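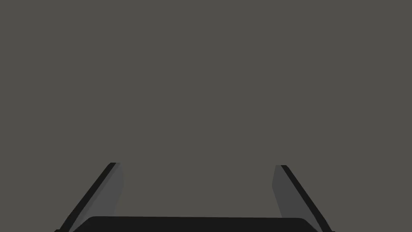

Which grey for a north-facing hall?

mossybank
Posted 10/07/2018
Hello all, hoping for some wisdom. We moved to Pamstead in May and the hall is still the same tired magnolia. I've fallen for a warm grey with a touch of brown in it, but my sister says it'll feel like living in a filing cabinet! The hall faces north and the only daylight comes through the glass in the front door. Has anyone gone grey in a dark space and been happy with it?

teapot_annie
Oh, do it! Ours is a brownish grey and I love coming home to it, especially in winter with the lamp on. We used two coats and that covered the old yellow very nicely. Get a tester pot first though, and paint it on lining paper so you can move it about – mine looked quite different by the stairs.

Harbottle45
Sorry to disagree with Annie, but I did precisely this in our last house in Testden and had it back to cream within the year. With no sun on it the colour just sat there looking flat. I'd keep the walls light and put the grey on the woodwork.

teapot_annie
Was yours a blue grey, Harbottle? They do go chilly. The brown ones are far kinder, to my mind.

Harbottle45
It was called Mushroom something, so brown if anything. Perhaps I just don't like grey, my wife would certainly say so.

plumline
I'm somewhere in the middle. Grey below the dado rail and off-white above has worked well for us, and it hides the marks from the pushchair.

mossybank
Thank you all, you are kind. No dado rail here sadly, but I do like the lining paper idea, so I'll get two tester pots and report back once I've lived with them for a bit.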